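About Echeverri House

Echeverri House is a residential language school in Korkville. We teach English to adults who have moved here for work or family, and to students getting ready for college. Classes are small, and most of our students live on site during the term.

How we started

The school began as an evening class above the Skilten hardware store. Most of the first students worked at the Vetia cannery and came straight from their shifts. When the cannery closed its boarding house, the school took over the building and moved the classes in downstairs. The cannery sign is still on the north wall.

What we teach

We offer general English at five levels, from beginner to advanced. There is also a writing course for college applicants and a workplace course covering safety notices, pay stubs, phone calls and job interviews. Each student takes a placement test on arrival. It has a written part and a short conversation with a teacher. Students can change levels after the second week if the teacher agrees.

A full course is 200 hours of class time, spread over one term. Evening students take the same course over 2 terms. We use printed course books, which are included in the tuition, and local newspapers, which students are welcome to take home.

Who our students are

We enroll almost 300 students a year. Some have never studied English and some read it well but have had little chance to speak it. The youngest we accept is 18. There is no upper limit. Many of our evening students have children, and the reading room on the first floor stays open to families until the last class ends.

Living at the school

Rooms are on the second and third floors. All are single rooms with a bed, a desk and a closet. Sheets and a blanket are provided, and clean sheets are left outside the door each week. Bring your own towels. Kitchens are shared, one to a floor, and quiet hours start at 10 p.m. Overnight guests are not allowed during the term.

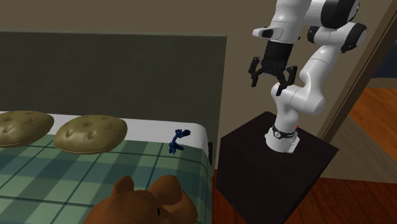
Fees and enrollment

Tuition and room charges are billed separately. A deposit of $200 holds a room and is returned at the end of the stay if the key is handed in and there is no damage. Evening students pay no deposit.

Enrollment for the winter term closes in November. Forms are available at the front office or by mail.

Page last updated 2018-09-02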